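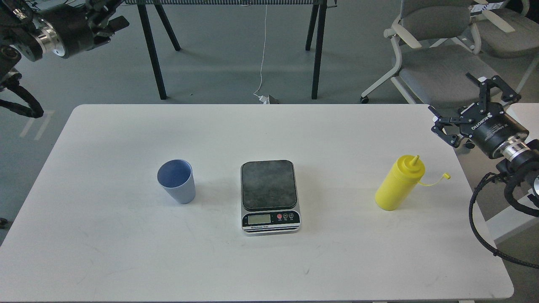 Design systems: who gets the final say on a component?
Last updated: October
Posted 4:15 pm by wallell_pixelpusher

I've been at Wallell since the spring and we've got four product teams all pulling from one component library. Lovely in theory! In practice I spend half my week refereeing arguments over dropdowns. At last count we had 218 components, and I'd bet good money a lot of those are the same card with different padding. Do you let teams add what they like and tidy up afterwards, or does everything go through one person?

gridandbear
One person, every time. We tried the free-for-all and ended up with three date pickers, all slightly broken in different ways.

mostlymargins
Can't agree with that. I was the one person at my last place and it was miserable — everybody waiting on me, and then going round me anyway when I had a week off. We let teams ship their own version now and only pull it into the library when a second team asks for it. Works for us (we're eight designers, mind you).

gridandbear
Eight designers who sit together, I'm guessing? Try it with 90 people in three time zones.

mostlymargins
Two offices, so no. But fair, I wouldn't fancy it with 90.

tabindex_zero
Whatever you choose, please get accessibility looked at before things are merged. I've just spent a month adding focus states to stuff that was signed off ages ago and I'm still cross about it.

wallell_pixelpusher
Ouch, yes, we've got some of that too. Does anyone use Flikik for the review bit? My lead is keen and I can't tell if it's any good.

softwrap
We moved from Flikik to Seritz. Flikik is nicer to look at but the comments got buried and developers stopped opening it. Seritz is ugly as sin and people do use it.

gridandbear
Had the opposite with Seritz, our devs muted it within a fortnight. I don't think the tool matters much if no one has agreed who's deciding.

wallell_pixelpusher
Right, I'm going to try the second-team rule on cards only and see who shouts. Dropdowns can wait — I haven't the strength.

tabindex_zero
Do the dropdowns first! They're always the worst for keyboard users.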